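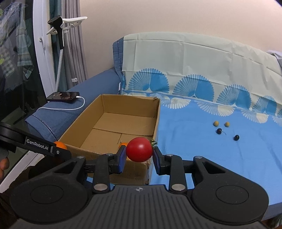

Posted by Vangelis Kourkoulas | Flundero set-up guide, section 4: Recording the fruit-packing task

By now your grippers should be paired and the clocks matched (go back to section 2 if they aren't, I'll wait). I love this task! It needs a cardboard box and whatever round stuff is in your kitchen, and it gave us our best grasp results back in April.

1. Put the box on something soft, like a sofa seat. We trained on 147 runs, and the soft seats taught the policy more about tilt than our lab bench ever did.

2. Mix your sizes. A tomato, an orange and a couple of cherries make a good spread – cherries are the hard ones, so don't save them all for the end.

3. Hold one gripper in each hand and start recording with the fingers open.

4. Pinch the tomato across its widest part, one finger on each side, and lift it straight up. Go easy on the squeeze.

5. Pause over the box, then lower the fruit before you let go. No dropping! Dropped fruit rolls, and my labels get messy.

6. Use your other gripper to steady the near side of the box if it slides.

Note: Old, scuffed boxes are fine. Panagiotis Panagiotou tested crisp new ones against beat-up ones and the scores came out the same, so I quit buying boxes.

Caution: Keep your fingers clear of the pivots while the gripper closes. I've been pinched there and it stings.

Caution: Wipe the pads after any fruit that splits, then redo the grip check in section 2 before you record the next run.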